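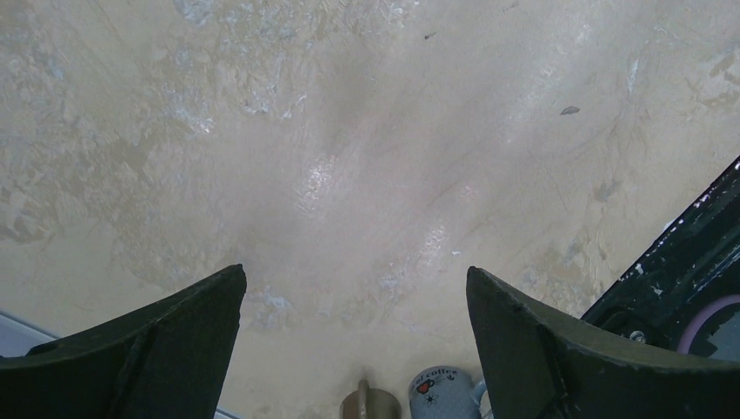

Why does my tea taste flat at home when the same leaves were lovely in the shop?

Most often it's the water. Zetport water is hard, and hard water dulls a delicate tea and leaves a thin film on top. The shop filters theirs.

That question came up again at the June tasting, and I was so pleased to hear it that I talked over the next person's turn (sorry!). Water is the bit of tea I could go on about all evening. People spend good money on leaves, buy a pretty tin to keep them in, and then fill the kettle straight from the tap without a thought. I did the same for years.

So at the tasting we did a simple thing. Same leaves, same kettle, same steeping time, four kinds of water: straight from the tap, tap water through a jug filter, bottled water with a low mineral count, and a mix of the last with a splash of tap. The tea was Zillia's spring green, a light one with a smell like fresh peas, and we made it in 400 ml pots so that there was enough for everybody to have a proper mouthful and go back for more.

The tap version was brown by the time it reached the far end of the table. It tasted of tea, but that was as much as anybody could find to say for it. The filtered one was greener and sweeter. The bottled one was very bright, a bit thin perhaps, and then the mix won by a mile! Just enough mineral in it to give some body, and all that lovely pea smell still there.

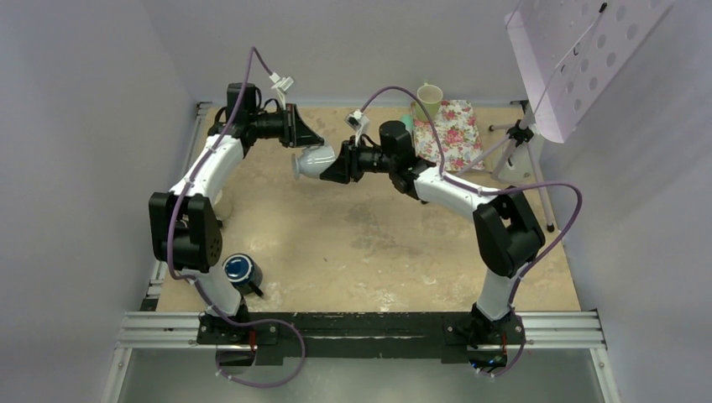
We then did the whole thing over again with a strong black breakfast tea, and here the room split. Several people liked the tap water best. A sturdy black tea with milk can stand up to hard water, and some blends are made with it in mind. If you drink yours dark with milk and you like it, please carry on exactly as you are. The film on top does no harm. A squeeze of lemon clears it, if you're not having milk.

A few practical notes, as promised on the night:

Change the jug filter when the leaflet says so. An old one does very little.

Fill the kettle fresh each time. I know the arguments about re-boiling go round and round, but fresh water is easy enough.

Let the kettle stand with the lid open for a few minutes before pouring on green tea. Boiling water makes it bitter, and no water on earth will fix that afterwards.

To try the mix at home, use 100 ml of tap water and top it up to 400 ml with the low-mineral bottled sort. Taste, then nudge it either way next time.

Descale! Citric acid from the hardware shop works well, and so does plain vinegar if you can stand the smell. Rinse twice. 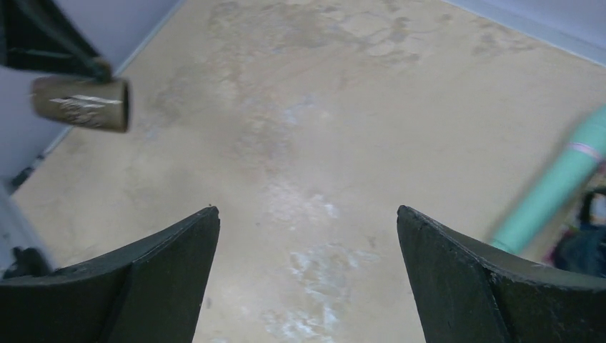
Marion wrote in after the last issue to say that she had given up on filters altogether and now collects water from her sister's house, up past Goodall, where it comes off the moor and is as soft as you like. She takes two big bottles home after Sunday lunch and keeps them in the fridge, and swears her oolong has never been better. She also asks if soft water needs more leaf or less. My feeling is a little less, as soft water pulls the flavour out faster, but I'd love to hear from others on this.

Her letter set off a good deal of chat, and we would like to try Goodall water next to ours at the next evening. If you have family out that way and could bring a bottle, please let the desk know so we don't end up with a bath full of it.

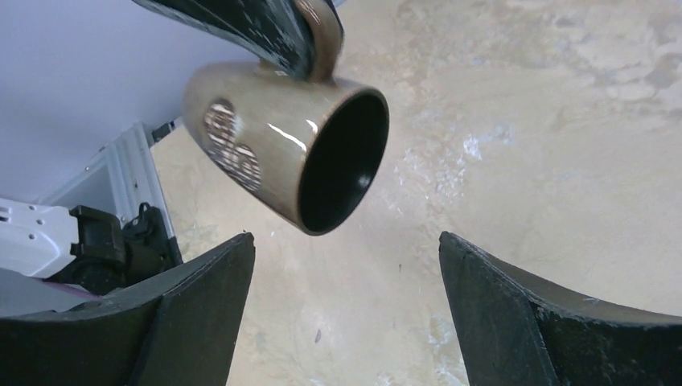
Engelbert Zaugg

I'm going to finish with the tea I've been drinking all month, a roasted oolong from Handska. It comes from a small grower at 900 metres and it smells like toast and warm apricots - I can't get enough of it. With our tap water it is pleasant. With the mix it goes on and on, cup after cup, and by the third steeping the toast has faded and the fruit is all that's left. I had one pot going from breakfast until well past lunch. Handska sell it in little paper packets, so you can try it without buying a whole tin.

The next tasting is on Thursday at the usual time, upstairs. Bring your own cup if you have a favourite. We'll start with the waters on their own, no tea at all, which sounds dull and really isn't. Sip them side by side and you'll be surprised how different they are! After that come the oolongs, and if there's time we will open the smoky one that was left over from winter. Leave your name at the desk if you'd like to come, and say if you'd rather have something without caffeine.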